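Shared table at Paracha reading room stays after 2,000 sign up

Print this page
E-mail this to a friend

The shared table at the Paracha reading room is to stay open to all comers, after users of the building asked for it to be kept as a place to sit, read and have a drink.

The decision was announced in June by Kulsoom Jafri, who manages the room. It had been proposed that the long table be taken out and the space let as single desks, which would have been booked by the hour. More than 2,000 people put their names to a letter asking for things to be left as they were.

Under the arrangement now agreed, the table can be used free of charge from 9 in the morning until 6 in the evening. No booking is needed. People may bring water and hot drinks, and there are books on the table for anyone who wants something to read.

Food is still not allowed. The rule on drinks has been set out more clearly than before, following complaints last winter about marks on the wood and a spill that ruined several borrowed books. Bottles must have a screw cap. Cups are allowed on the table but should be put on a coaster, and books should be kept towards the far side, away from drinks.
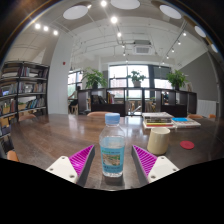
Samina Qureshi would have liked the rule to go further. She told the meeting that an open cup was a risk to books wherever it was put, and that water in a capped bottle ought to be the only drink allowed near them. She had seen too many pages go wavy, she said, and a coaster did nothing for a cup that was knocked over by somebody's sleeve.

Her suggestion was discussed but not taken up. Ms Jafri said that most of those who signed the letter had mentioned tea or coffee, and that she did not want to keep the table and then send people outside with their cups. The rule will be looked at again in the winter, when the room is at its busiest.

Several smaller matters were settled at the same meeting. Books left on the table at closing time will be put back in the morning and not the same night, so that readers who are coming back the next day can find their place. Newspapers will no longer be kept there, as they took up too much room. Anyone wanting a quiet spot for a phone call is asked to use the corridor.

The table itself will be polished twice a year. It was last treated in the spring by Camier, a local furniture restorer, at a cost of £16 for materials, with the labour given free. The firm has advised against spray polish and asked that water be wiped up at once and not left to dry.

There was also a long discussion about plants. Some users had asked for more greenery on the shelving, and others were worried about watering cans being carried past the books. It was agreed that plants may be kept on top of the shelves as long as the pots have saucers. Offers of cuttings should be made to Ms Jafri in person, as the room has no space to store them.
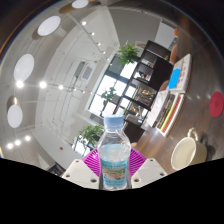
Books, a coaster and a bottle of water at the reading room.

The plan for single desks came from Jirkix, the company that looks after lettings for the building. It has said it accepts the outcome and will look for desk space on the floor above. Those who had already put their names down for a desk will be contacted by e-mail and offered first choice when the new spaces are ready.

Ms Jafri said she was pleased that the matter was closed. "People come in for half an hour, they read a bit, they talk to whoever is sitting opposite," she said. "We would have lost that with desks."

The Clumari book group, which has met at the table for the past six years, will carry on using it in the evenings after the room has closed to the public. New members are welcome and can leave their details at the front desk. The group provides its own tea and has agreed to follow the same rules on drinks as everybody else.

A printed copy of the rules is available on request. Comments on them can be handed in at the front desk during opening hours.

Print this page
E-mail this to a friend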